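4. Setting Up a Rights Package for a Multi-Part Title

Use this section when a documentary or limited series is offered to buyers as one title with two or more parts. Single films are covered in section 3. You need the Seller role in Zidetti to complete these steps. The Viewer role can open a package but can't save it.

Before you start, have the following ready: the signed option or authorization letter, the episode list with running times, and the clearance sheet for archive footage.

4.1 Create the parent record

1. Open Catalog and select New Title.
2. Set Format to Multi-Part. This setting can't be changed once the first part has been saved.
3. Enter the working title. If a release title exists, enter it under Alternate Titles and leave the main field alone until the contract is signed.
4. In Subject Approval, choose Authorized, Unauthorized or Pending.
5. Attach the authorization letter. The upload limit is 30 MB per file.
6. Select Save Parent. The record number appears at the top right of the page.

Note: A record set to Pending is hidden from buyers. It can still be shared inside the company through Copy Internal Link.

4.2 Add the parts

1. From the parent record, select Parts, then Add.
2. Enter the part number and running time in minutes.
3. Repeat for each part, or select Import and choose a CSV file. The import accepts up to 200 rows.
4. Check the total at the foot of the list against the running time in the pitch document.

If the two totals differ, correct the parts first. The pitch document is locked when it is sent, and a new version has to be issued to replace it. 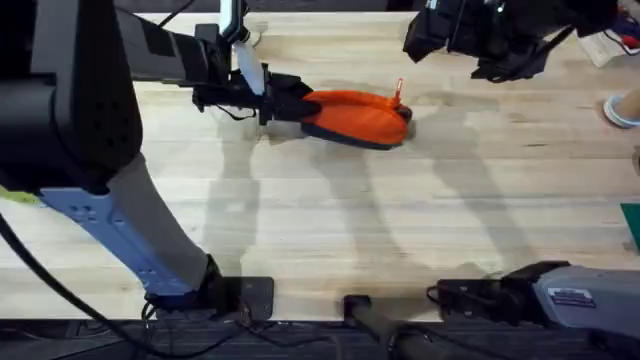
Parts without a delivery month are treated as undated and sort to the end of the list. Enter a month only, such as September. Exact dates belong in the delivery schedule, which is described in section 6.

4.3 Enter archive clearances

Each piece of third-party footage needs its own line, even when several come from the same library.

1. Open Clearances and select the part in which the footage appears.
2. Enter the source, the length in seconds and the license territory.
3. Set Status to Requested, Quoted or Cleared.
4. For quoted items, enter the fee. Fees over 2,000 in the account currency go to the finance approver before the line can be set to Cleared.

Caution: Deleting a part also deletes its clearance lines. Move the lines to another part first — select them, then choose Reassign. Deleted lines can't be restored from the Trash folder.

If footage is used in more than one part, enter it once and select Shared Across Parts. Entering it twice will double the fee in the budget report.

4.4 Send the package to buyers

1. Open Package and select Build.
2. Choose the buyer list. The sample lists supplied with the system, Vosow and Zandodon, are for training accounts and don't send mail.
3. Set an expiration time for the screening link. The default is 5:00 p.m. in the buyer's time zone.
4. Select Preview and read every page.
5. Select Send.

The package status changes to Out. Offers are listed under Responses in the order received, and the record owner gets an email for each one.

Note: Error 291 means that at least one part has no running time. Return to 4.2, fill in the missing value and build the package again.

4.5 Withdraw a package

A package can be withdrawn at any time before an offer is accepted. Open Package, select Withdraw and enter a reason. Screening links close at once, but PDF copies already downloaded by a buyer are not affected.

Accounts moved over from the older Ruppert catalog may show a Recall button in place of Withdraw. The function is the same.

Section maintained by Malte Strobel, product documentation.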